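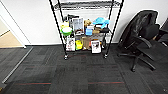

Photo: Agathe Lemaire

Can a home robot tidy a shelf like this yet?

Posted by agathe_l on Jan 24, 2026

Hello everyone, and sorry in advance for the long post. I run a small toy and household swap out of a back office, and the wire shelves on wheels are the bane of my life. Plush toys, boxes, bowls, paper bags, you name it, all on the same shelf. I put everything in order and a few days later it looks like I never touched it. My nephew keeps telling me a robot will do this for me any day now, and he sent me a link to something called the Kavska that is supposed to "sort and shelve". I'm 71 and I've heard "any day now" about a lot of things, but I'd love to be wrong! Has anyone here seen one of these machines do a mixed shelf, start to finish, with no one helping? I don't need it fast. It could work all night for all I care.

One more from the same corner, with the middle shelf clear:
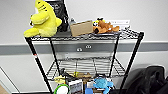 Plush toys and boxes on the top and bottom shelves.

MarchalRepairs
Hi Agathe, what a nice question. I spent 14 years keeping sorting equipment running in a parts warehouse, so I'll try to give you a fair picture. The machines we had were wonderful with boxes. Same size, same label, same spot on the belt, and they would go until the power went out. Your shelf is a much harder job. A stuffed animal changes shape every time you pick it up, and a robot has to work out where to grab it while it's half buried under its neighbor. Wire shelving is no friend either, because small things can tip or catch on the grid, and if a cart is on casters it can roll when something bumps it (lock them if yours have locks, whoever does the tidying).

I went to a demo in October where an arm put away 6 soft toys, one at a time, off a table and into a bin. It dropped one and went back for it, which I thought was pretty charming. But a bin is a bin. Setting things side by side on a shelf so people can see them is another step up, and I haven't watched one do that alone from start to finish. I would ask the Kavska people for an uncut video on a shelf as mixed as yours before paying a deposit.

In the meantime, clear plastic tubs for the small stuff, and give the plush a level to themselves. You've got a whole empty one there to start with!

bundex_fan
no. get Bundex bins, 5 per shelf, done

Gumska Mom
I'm going to be a little more hopeful than the others. We have a robot vacuum and I remember when those just bumped around under the couch and cried for help, and now ours does the whole downstairs while I'm at work. So I do think the shelf ones will come. Would I buy one this year for a swap room? Probably not, I'd want to rent one for a week first and see how it gets along with the teddy bears. Please post again if you try it, Agathe, I would really like to know how it goes.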